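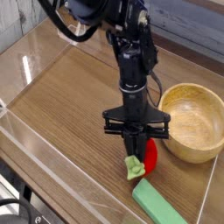
Teaching by remote control: my demos of the same pickup all look different

Search the help pages Go

Nisha Kashyap
Hello all! I'm steering our arm from a hand controller to show it how to put small toy pieces into a wooden bowl – the green lumpy one first, then the red one. I've saved 61 runs since September and the trained arm still dithers right above the table, fingers down, as if it can't make up its mind. Do I need 500 runs before it gets the idea, or am I teaching it badly?

Brulum
Oh, I know that dithering well! Mine did it for weeks, and it was me. I used to stop over each piece while I lined up the fingers, and the arm learned my stopping right along with everything else. Practice the move without recording until your hands know it, then record in one smooth go. Throw out the runs where you paused for more than 2 seconds. I kept fewer than half of mine and the next training was so much better – I was over the moon.

Panagiotou
more runs, always

Ondivness
Please also pick one order and one grip and stay with them. If you come at the green piece from the left one time and the right the next, it gets muddled. Move the bowl a little between runs, though.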